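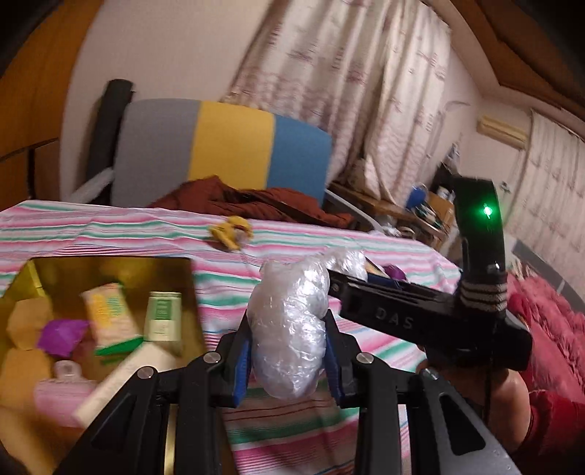
Ticket subject: Replacement and expansion of hand-held gripper units, finger pads and consumables
Category: Equipment procurement / Hardware fault
Status: Resolved, pending budget transfer
Priority: Standard
Requested by: Simão Abreu, Field Collection Program
Assigned to: Equipment Planning Desk
Date opened: 10th April

Summary of request

The Field Collection Program reports that its paired hand-held grippers are losing grip on soft and slippery packaging during in-home work. The program requests either repair of the existing units or approval to purchase replacements before the end of the current budget period. The tasks affected are the packing and sorting of household goods, including the handling of clear plastic bags, which must be held between the finger pads without slipping.

Initial assessment

The Equipment Planning Desk acknowledges the request. Under the equipment policy, a replacement purchase will not be considered until the fault has been isolated to a component that cannot be economically serviced. The program was therefore asked to complete the standard checks and to report the results in this ticket.

1. Clean both finger pads on each unit with a lint-free cloth and isopropyl alcohol. Allow to dry fully.
2. Close the gripper by hand and confirm that the pads meet evenly along their full height.
3. Check every linkage screw for looseness. Do not apply thread-locking compound at this stage.
4. Confirm that the indicator light on the handle is green before recording begins.
5. Inspect the cable for strain where it enters the body.
6. Repeat the plastic bag task with each unit and record the number of slips.

Response from requester

Steps 1 to 5 were completed on both pairs in service. Cleaning produced a noticeable improvement on cardboard and no improvement on plastic film. The indicator light was green on all units. No cable damage was found. On the older pair, the pads met at the top edge first and left a visible gap at the base. Two linkage screws on the same pair turned freely and were tightened, after which the gap was reduced but not eliminated.

For step 6, the newer pair completed the task without a slip. The older pair slipped 6 times. The program notes that operators compensate by squeezing harder, and that this has become tiring over a full shift.

The requester asks that the Desk also consider the following when assessing the purchase:

The program is scheduled to begin work in additional homes. With two pairs in service and no spare, any fault stops collection at that site for the remainder of the visit. Operators work in bedrooms and other furnished spaces where the units are set down on bedding and carried between rooms, and wear on the pads has been faster than was assumed in the March estimate.

Desk review

The Desk accepts that the fault is confined to the finger pads and linkages of the older pair. The bodies, handles, straps and electronics are serviceable. Full replacement of the pair is not supported at this time.

Three options were costed.

Option A: replacement pads and linkage kits for the older pair only. Ustura has quoted $400 for the complete set, delivered. Fitting can be carried out in house.

Option B: Option A, together with one additional pair of grippers to be held as a spare. Tromeo has quoted $3,755 for the pair, inclusive of charger and carrying case. The quotation excludes the pads and linkage kits described in Option A.

Option C: a rental arrangement through Thongdee for the remaining term of the program. The supplier could not guarantee that rental units would match the pad geometry of those already in use. As mixed geometry would require separate calibration records for each unit, the Desk does not recommend this option.

A fourth supplier, Wonum, was approached but did not respond by the closing time for quotations.

Recommendation

Option B is recommended. The combined cost falls within the delegated limit of the program manager, and the spare pair may be capitalized under the existing equipment line. The pads and linkage kits are to be charged to consumables. The requester is reminded that the two amounts must not be entered on a single purchase order.

Conditions of approval

The older pair is to be withdrawn from service until the new parts have been fitted and step 6 has been repeated without a slip.

Finger pads are to be inspected at the close of each visit, and the result entered in the equipment log. Any pad showing a polished or rounded contact face is to be replaced before the next visit.

The program is to include a line for replacement pads in its next annual estimate. The omission of this line from the current estimate is noted.

Requester reply

Conditions accepted. The older pair has been tagged and placed in the equipment cupboard. Please confirm whether the carrying case quoted by Tromeo will hold both units with their cables attached, as the present cases do not and the cables are being coiled separately.

Desk reply

The supplier has confirmed that the case accommodates both units with cables attached. The purchase orders will be released upon receipt of the budget transfer form signed by the program manager. This ticket will remain open until the parts have been received and the repeat test has been entered in the log.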